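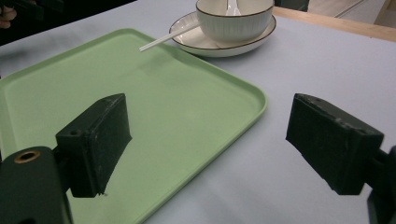 Zillden shared workshop – progress report on the hand-held gripper build
29/06/2019

Dear Wenche,

Thank you for being so patient with us over the spring. I had meant to get this to you rather sooner, but the workshop roof had to be seen to in March and everything on the benches spent the best part of that month under dust sheets. We are going again properly now, and I am glad to say there is a good deal to tell you.

When we last wrote, the gripper was a drawing and a carrier bag of printed parts. It is now a tool you can pick up and use. The two fingers are printed in dark green, which was the colour Fahad Sethi had most of, and they close on each other well enough that we have moved on to ordinary table things: bowls, saucers, spoons, straws, trays. Mulugeta Kumsa redrew the mounts so that they take brass threaded inserts. The old ones had the screws going straight into the plastic, and after a few evenings of taking the fingers off and putting them back the threads had simply gone. The inserts cost very little and I wish we had bought them at the start.

The fingers themselves are wearing. There are scuffs along the edges, and the tip of the left one has begun to fray, so Mulugeta is printing a new pair with thicker walls. We'll keep the old ones as spares.

Most of our table time has gone on practice. Mehrangiz Vahidi has kept the log, bless her, and at the last count we had 103 recorded goes, 20 of which we have set aside as no use to us (mostly the camera working loose, which a longer screw has cured). Straws are the hardest. They roll, they are light, and if you come at one from too high up the fingers close on nothing at all. Bowls with a ribbed side are a pleasure by comparison – there is something for the finger to sit against. Saucers we can manage if we tip them up from one side first, though I wouldn't yet trust anyone to do it with their best china, and Ulla Kristiansen has asked me to say that the china is hers.

On money, we are inside the grant. The larger part went on filament, the camera and the inserts, and we still have to pay Forsberg for the 2 bearings that are on order. I'll send the receipts on separately once that bill is in.

Next we want to fit the new fingers and try a soft facing on the inner sides, probably thin rubber sheet. After that comes Bernard, our bench arm, which is to have the same fingers so that what we learn by hand carries over. Fahad has the wrist joint in pieces at home and hopes to bring it back within the month.

Do call in if you are passing. The kettle works, and you'd be very welcome to have a go at a straw.

With warm wishes from all of us at the workshop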